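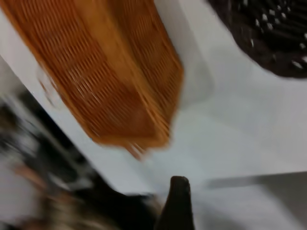
The Wirdale Lending Store opened in December with 474 household items and a single rule: anything borrowed must come back clean. Members pay a small yearly fee and may keep up to 4 items at a time. The store now has 1,000 members, drawn from the town and from the villages along the Kakakhel road.

Its purpose is practical. Many homes in Wirdale are small, and few have room for a preserving pan or a second set of folding chairs. The parish survey that led to the scheme found that residents wished to own less but were unwilling to go without.

"People came to us first for the expensive things, the carpet cleaner and the long ladder," says Ah-rin Kang, the store's manager. "What they ask for now is much plainer. Trays, baskets, table linen. A family has guests for a weekend and then wants the cupboard back."

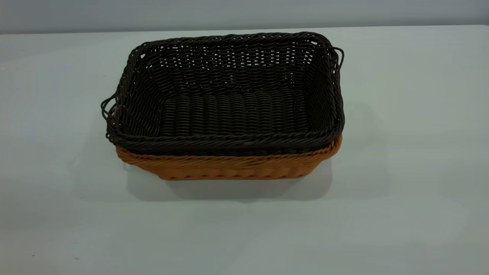

Loans run for 10 days and may be renewed once. Returned goods are checked at the counter, and small repairs are carried out by Pliline, a workshop in the same building. The cost of fair wear is met from membership fees. Members are charged only where an item is lost or broken beyond repair, and the charge is set according to its age.

The model has attracted interest elsewhere. Ikodora, a housing association with tenants in three neighbouring towns, has asked for the store's records on demand and storage before deciding whether to open a branch of its own. Its decision is expected after the summer. In Wirdale, the present lease allows for a second room, which the store intends to fit with shelving for garden tools.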